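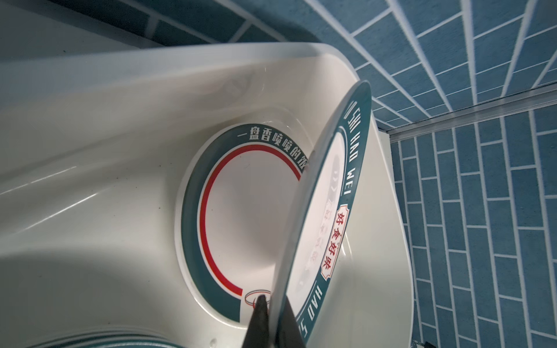 Washing up has always struck me as the dullest job in the house, so I didn't expect to spend most of an open day at Ferimitz watching robots handle the dishes. I couldn't leave! Plates are slippery, thin at the rim and awkward to hold, and the people here have built a whole demonstration on that one headache. A single black finger pressed to the green rim of a plate standing on its edge, low down near the bottom of the rim, and I caught myself holding my breath like a kid at a magic show.

The project is called Trasura, and Masanobu Tanabe has been running it for 14 months. He's happiest when visitors ask hard questions. I asked how many plates the team had broken. "17," he said, with no hesitation at all, "and I was fond of a few of them."
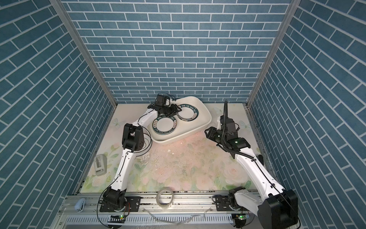 Tanabe likes to talk about reach. Give a machine two arms, he says, and half the work becomes keeping them out of each other's way, something people sort out as toddlers and then forget. I saw what he meant when the left gripper leaned in over the back corner of the white tray, close to the edge of a plate, with the right arm folded up off to the side. There's tape on the rail and blue brick wallpaper on the walls, and I loved that (it felt like walking into somebody's garage in the best possible way).

The team wants to try bowls next, then glasses. Tanabe is nervous about the glasses. The next open day is in October, with room for 200 visitors, and I've already asked for a spot near the front.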